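Vekia will take on 176 work permit holders at its Tudville plant from January, on starting pay of 3,780 a month. The firm's head of hiring said local applicants came first.
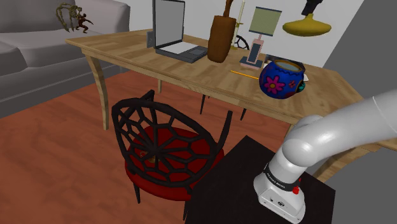 Laptop open on the long table.

"We advertised for 13 weeks," she said. "Few people wanted nights."

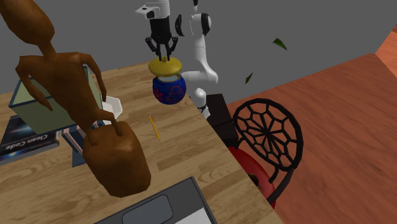
The blue jar with red flowers and its yellow lid.

Permits last 2 years – renewal is up to the ministry. 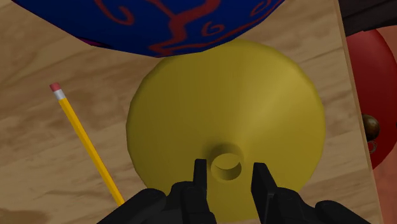 Pay was her main worry. "Rents went up again," she said, a yellow pencil on the table by the blue ball. The first contracts go out on Friday.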